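The fault showed up in March, on the 167th fold. Girkberg had paid for 2,000 of them, done by hand in ordinary bedrooms, and I was working through mine at a rented house in Ancombe.

The job was simple enough. You held the gripper, you squeezed, the yellow fingers closed on the cloth, and you moved it where a person would move it. Later a robot at the Birnmont plant would learn the same thing from the recordings. I had done six houses by then and my wrist had stopped aching.

On 167 the fingers closed and stayed closed. I let go of the trigger and they kept hold of a sleeve. I shook it. I pressed the release, which did nothing, and then I put the tip of my left thumb where the manual says not to put it.

It didn't break the skin. It held on for what the log later gave as 50 seconds, and I stood there beside the flowered bedspread breathing into my mask and trying not to pull. Then it let go of me and the sleeve together.

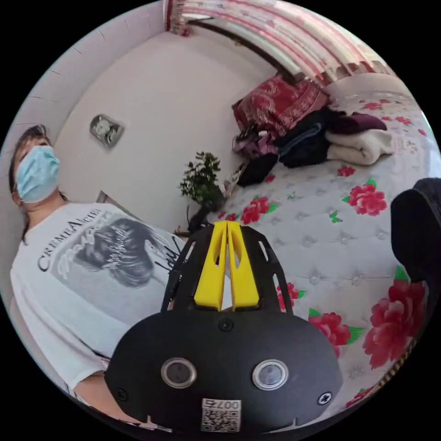 The bedroom at Ancombe, with the pile of clothes on the bed.

I rang the Boström line. The woman who answered asked for the time of the fault and whether the garment was damaged. I said the garment was fine. She asked me to finish the set if the fingers were moving freely.

They were. I opened and closed them on nothing for a while, then on the corner of a blanket. Then I did 168.

The report came back at the end of the month. A return spring had slipped off its seat, and the recording was marked as good because the sleeve had ended up in the right place. I wrote back asking them to take it out. I said the robot shouldn't learn that one.

They said it had already gone to Birnmont with the rest.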